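Home | Contents | Topics A–Z | Equipment | Related articles

Hand-held gripper budgeting

Hand-held gripper budgeting is the planning and purchase of finger grippers that a person carries and works by hand, together with the goods they are used on. It is usually handled apart from the budget for full robot arms, as the tools cost less and wear out sooner.
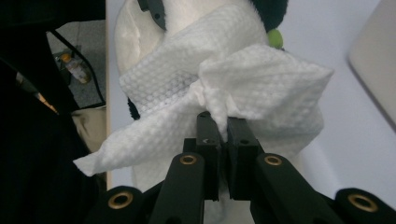
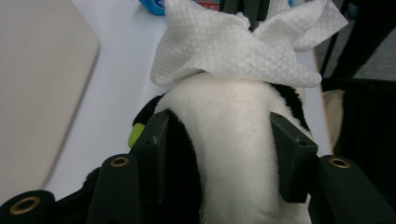 Hand-held grippers at work on a black-and-white plush toy and a white textured wipe.

Cost items

A plan normally lists the grippers, spare fingers, linkage parts, cameras, storage and table space. Fingers and bushings are entered as wearing parts. Soft goods such as toys, cloths and wipes go on a separate line – they are cheap, but they are reordered often and are easily left out of a first estimate.

Tasks that need two hands call for grippers in pairs. Buyers commonly add one spare for each pair, so that a broken finger does not stop the work.

Example of a plan

The Makhubela workshop, under purchasing officer Annatjie Mtshali, set up four gripper stations in its first year. Each station was budgeted at $2,785, with a further $208 for soft goods. Stimetti supplied the grippers and Konent the tables. Spare fingers were ordered in packs of 20. Lwazi Van der Merwe, who drew up the schedule, moved the second order forward to December after delivery times grew longer.

Renting and buying

Short projects may rent. Rental agreements differ in who pays for worn fingers, and this should be settled before signing. For work lasting more than one season, buying is the usual choice, with the centre or workshop keeping its own repair log.

See also: Gripper fingers; Spare parts planning; Equipment rental

Contact the editors | Copyright Jindar Reference | Back to top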